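Zonstead Home Talk > Kitchen & Storage > mug shelf, handles out or to the side??

speckled_lip
quick one before work. got the little Serard riser for our mugs, wood board on thin black legs. sits at the back of the table. I want handles facing front so you can grab one. housemate says it looks messy. pics

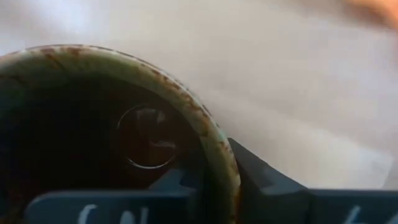
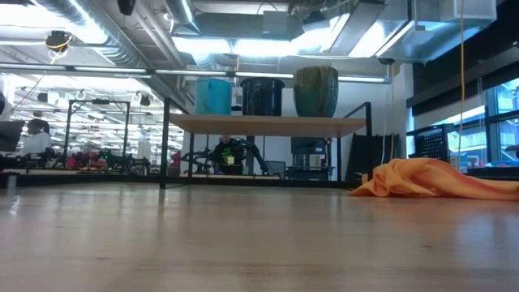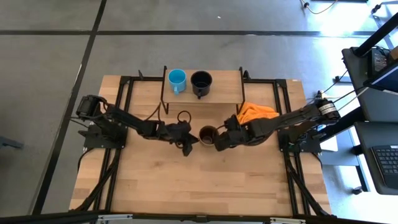
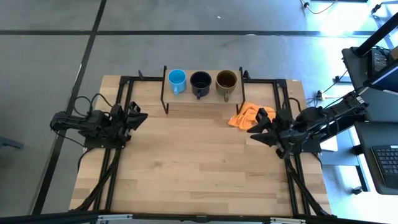
How do you get tea stains out of a speckled mug?
Baking soda and a bit of water, rub with a soft cloth, rinse. Leave it on ten minutes if the stain is old.

maeng_fan
handles front, obviously. blue black green in the last pic looks great, dont touch it

Etumton2
disagree. handles front = sleeve catches one, mug on the floor. turn them sideways, all the same way. did 2 years in a cafe, never broke one like that

maeng_fan
sideways takes up way more room tho?? that board's nearly full with three

Etumton2
so put fewer on it

drainboard
can we talk about the orange cloth. get a hook. crumpled cloth next to nice mugs drives me nuts

speckled_lip
lol the cloth stays. its for drips. will try sideways tonite and report back

drainboard
hook!!!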